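How to wash and store bedding between guests

By Sobia Rind
Last updated 5 September 2018

These instructions cover the cleaning and storage of cotton and cotton-blend bedding in short-let rooms. They were written for the two flats at Wostport and now apply to the Holtberg house as well. Wool blankets and feather duvets are covered on a separate page.
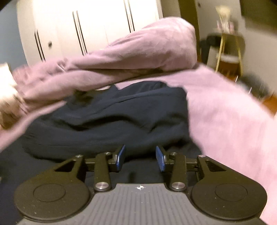
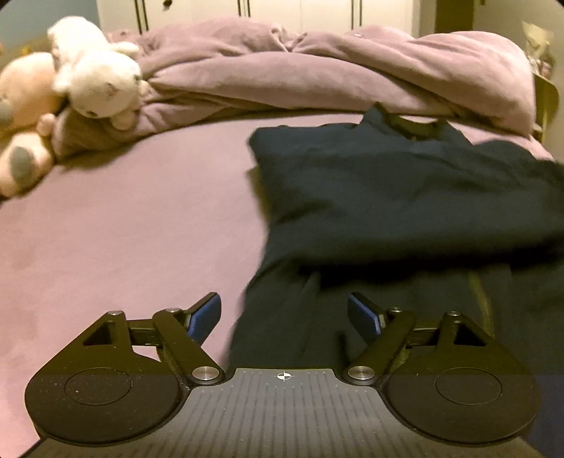

Bed at changeover.

Stripping

Take the pillowcases off first and turn them inside out. Remove the duvet cover with its buttons or poppers undone all the way along. Release a fitted sheet from the foot end, then the head, and fold the corners in towards the middle so that crumbs and hair stay inside until it can be shaken outdoors.

Check every piece under a good light before it goes into a bag. Stains that have been through a hot wash and a tumble dryer are usually permanent. Anything marked goes into a separate bag with the stain folded to the outside.

Treating stains

Blood: soak in cold water with a spoonful of salt. Do not use warm water at any stage before the mark has gone.

Make-up and sun cream: work in a little washing-up liquid with the fingers, leave for as long as it takes to strip the next bed, then rinse. Do not use chlorine bleach on sun cream marks. It can turn them orange.

Tea and coffee: rinse from the back of the cloth under the tap, then wash as normal with a powder that contains oxygen bleach.

Washing

Sort by colour first and by fibre second. Keep towels out of the load altogether, as they shed lint and their weight twists the sheets.

Fill the drum loosely. A sheet that cannot open out will not rinse properly, and the powder left behind makes cotton feel stiff. Close all buttons and poppers on duvet covers before loading, or the smaller items will work their way inside and come out unwashed.

Use 60 degrees for white cotton and 40 degrees for colours and blends, unless the care label gives a lower figure. Leave out fabric softener. It builds up on the fibres and makes them less absorbent. If the water is hard, as it is at Wostport, follow the powder maker's dose for hard water.

Drying

Line drying is preferred. Peg sheets by the hem, with the fold hanging down, and bring dark colours in as soon as they are dry to limit fading.

In the tumble dryer, use medium heat and stop the machine halfway through to untangle the load. Take blends out while they are very slightly damp and finish them on the airer. Over-drying is the main cause of creasing and worn elastic.

Storing

Fold each set to the same size and put it inside one of its own pillowcases. Write the bed size on a cloth tag and pin it to the open end. Bedding must be fully dry before it goes into the cupboard. Leave a gap between the stack and any outside wall.

Put clean sets at the bottom and take from the top only after turning the stack, so that all sets wear evenly. Keep 3 sets for each bed: one on, one in the wash and one in the cupboard.

Replacing

Hold the sheet up to a window. If the middle is clearly thinner than the edges, withdraw it. Elastic that no longer pulls the corner under the mattress can be replaced, but on a cheap sheet the work is seldom worthwhile. Old cotton goes to the Kostden depot for rags.

Changes in August: the section on sun cream was added, and the advice on softener was moved from Drying to Washing.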